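# The Unsorted Pile

*Household textiles, and what happens to them between the dryer and the shelf*

October 12, 2019

Most advice on laundry ends when the machine stops. Detergent dose, drum load, spin speed and drying temperature are all well covered, and the appliance makers print tables for them. The stage that follows has no table. Clean textiles come out in a mixed heap, are carried to a flat surface, and stay there until somebody separates them. In a typical household heap there will be shirts, tea towels, hand towels, a jersey item or two and several pieces that belong to no obvious category.

This article deals with that heap: how different fabrics behave when dropped, how to separate them, and which surface to do it on.

## How cloth lands

A dropped textile takes a shape decided by three properties: weight per unit area, bending stiffness and surface friction. A stiff, light fabric such as a new cotton tea towel holds its creases and stands up from the surface in ridges. A heavy, limp fabric slumps and spreads. Terry cloth does neither very well; its loops grip each other, so a bunched towel tends to stay bunched until it is pulled open.

Garments are harder to predict than flat pieces. A shirt has a double layer through the body, four or more layers at the collar and cuffs, and a row of buttons that acts as a stiff line down the front. When a shirt falls, the heavy parts arrive first and the body folds over them. The collar is often at the bottom of the heap, which is inconvenient, as the collar is the part one wants to find.

Small items disappear. A napkin or face cloth will go under almost anything larger, and the usual result is that it is folded into a towel and found weeks later. Strong colours help. A red cloth under a grey one shows at the edge; a grey cloth under a grey one does not.

## Separating by size

The common instinct is to sort by owner or by room. For speed, sorting by size is better. Large flat pieces go first, as they cover the most area and hide the most. Garments follow. Small cloths are left to the end, by which point they are all exposed and can be stacked in one movement.

We tried both orders on a mixed load of 23 pieces, using a plain table 76 cm high. Sorting by room meant handling a good many pieces twice: once to identify them and once to put them on the right stack. Sorting by size meant each piece was picked up, opened and folded in a single pass. The stacks were then divided by room, which is quick when everything is already flat.

The method assumes that the pieces can be told apart at a glance. In a household that buys towels in one colour, this is less true. Bath and hand sizes look identical when crumpled, and the only test is to lift a corner and see how much follows.

## Finding the corner

All folding begins with a corner or, on a garment, a seam. The difficulty with a crumpled piece is that most of what is visible is the middle of the cloth. Picking up the middle gives a cone, which has to be put down again.

The reliable approach is to look for a hem. A hem is thicker than the body of the cloth and throws a small, straight shadow. Take hold of it anywhere, lift until the piece is clear of the surface, and run the other hand along until it meets a corner. Hold that corner, let go of the first grip, and the second corner on the same side will hang within reach. The whole action takes 2 hands and a little height.

On patterned cloth the hem is harder to see. Checks are the exception, as the lines of the pattern run parallel to the edge and show which way the fabric is lying. Where the lines bend, the cloth is folded. Scattered prints such as fruit or flowers give no such information.
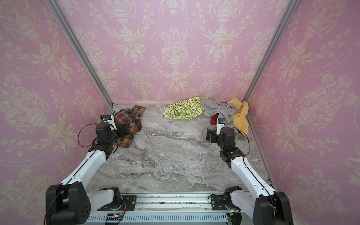

Knitted fabrics need a different grip. They stretch under their own weight, so a jersey piece held by one corner will hang longer than it measures and fold out of square. It is better to lay it down early and straighten it with the flat of the hand.

## The surface

A folding surface should be smooth, wipeable and large enough for one opened towel plus the stacks. Friction matters more than is usually supposed. On raw wood or a blanket, cloth stays where it is put but cannot be slid into line. On a glossy surface it slides too freely, and a half-finished fold opens again — particularly with polyester blends.

Pattern is a question of contrast. A pale surface with a low-contrast marble effect suits most laundry, with the exception of white napkins. Busy surroundings are a smaller problem than they appear, provided the working area itself is quiet.

Three covers were compared for this article. The Gollberg mat is a coated fabric that rolls up for storage; it lay flat after an hour but kept a slight curl at one end. The Greson board is rigid, folds at the centre and has a join that catches fine knits. The Dretine sheet is the thinnest of the three and moved on the table when a heavy towel was dragged across it. The Gollberg was kept in use from July onwards and has needed nothing beyond wiping.

Stacks should be limited to 6 towels. Above that height they lean, and the lower ones take a crease along the fold that remains when the towel is next opened. The Ndlovu shelf insert, a plain wire divider, allows a second stack to stand beside the first without the two merging. It should be fitted with the open side facing the room, so that the folded edges come out first.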